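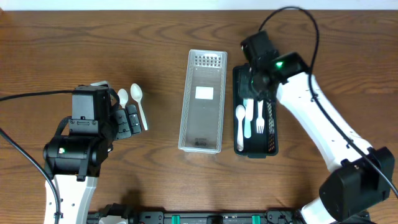

Two containers side by side on a wooden table.

My neighbor Bảo Trịnh has a cat of 16 years, and last December a friend told her it was too late to adopt a second animal. I think the friend was wrong, but I also think the shelters make this question harder than it should be.

When I took my dog from the shelter in Moltholm, I received four pages about food and vaccines. There was one sentence about the older cat already living in my home. One sentence! The cat hid under the bed for many days, and I believed it was my fault. 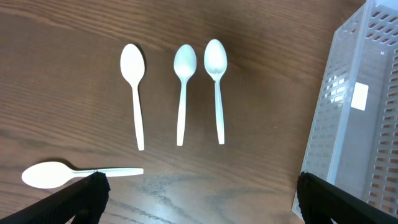 What helped me was a closed door and patience. I fed them on both sides of it, and I did not hurry the first meeting. A shelter worker could explain this in a few minutes, before the family signs anything.

Some people say that animals will find their own way. Maybe the young ones do. An old cat has her habits – her chair, her window, her hour for dinner – and she deserves that somebody asks about them first. Bảo is still thinking about it, and I told her to take her time.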